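Startseite Aktuelles Werkstatt Gespräche Termine Kontakt

„Die Norm liest keiner im Urlaub“

Ein Gespräch über Hausregeln für Roboterarme, geführt am 25. März 2024 in Ekau

Wer bei Surnevano ins Labor will, unterschreibt zuerst ein Blatt Papier. Es ist einseitig bedruckt, und darauf ist die Laborleiterin stolz. „Die Vorgängerfassung hatte 30 Seiten“, sagt sie. „Die war sehr gründlich. Gelesen hat sie der Drucker.“

Seit Januar gilt die Kurzfassung mit 10 Regeln. Die erste lautet, dass niemand eine Regel mündlich ändert. Die zweite betrifft Kaffee. Erst dann kommt der Arm an die Reihe, und zwar mit seiner Geschwindigkeit: Beim Einrichten fährt er langsam, auch wenn der Mensch daneben es eilig hat. „Gerade dann“, sagt sie und schaut dabei in Richtung Büro.

Streit gab es vor allem um die Marker. Im Projekt Morris, einer Reihe von Montageversuchen, trägt jedes Teil seine schwarz-weißen Quadrate, und jedes Quadrat hat eine Nummer, die irgendwo eingetragen sein muss. „Irgendwo war lange wörtlich zu nehmen“, sagt sie. Die Schwesterwerkstatt in Diston führte eine eigene Liste, mit eigenen Nummern und erheblichem Selbstbewusstsein. Nach rund 800 Aufnahmen fiel auf, dass zwei verschiedene Bauteile denselben Marker trugen. Heute gibt es eine Liste. Wer ein Teil neu beklebt, trägt das vor dem ersten Lauf ein.

Und der Nothalt? „Muss in Reichweite liegen. In Reichweite des Menschen, das haben wir nachträglich ergänzt.“ Geprüft wird er zu Schichtbeginn, mit Unterschrift. Einen Ausdruck der Gefährdungsbeurteilung gibt es auch. Sie findet ihn nach 3 Ordnern und wirkt selbst ein wenig überrascht.

Am Arbeitsplatz soll nur liegen, was zum Versuch gehört. Die Regel klingt nach Jugendherberge, erspart aber Diskussionen darüber, wessen Schraubenzieher der Arm gerade umgefahren hat. Für Referenzbögen gilt: flach auflegen, und wer einen verschiebt, kalibriert neu. Ausreden nimmt sie schriftlich entgegen.

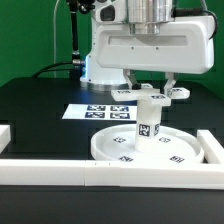
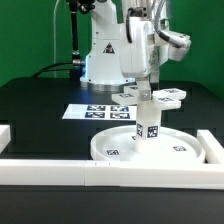 Kreuzteil, Säule und runde Schale, dahinter der Bogen mit vier Markern 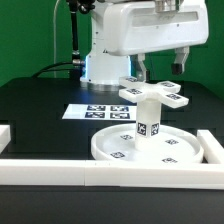
Wer darf während eines laufenden Versuchs in den Arbeitsraum greifen?

„Im Automatikbetrieb kein Mensch. Erst anhalten, dann den Stillstand abwarten, dann greifen. Und vor dem Neustart sagt man laut, dass die Hände draußen sind. Das kommt einem beim ersten Mal albern vor, beim zweiten Mal auch noch.“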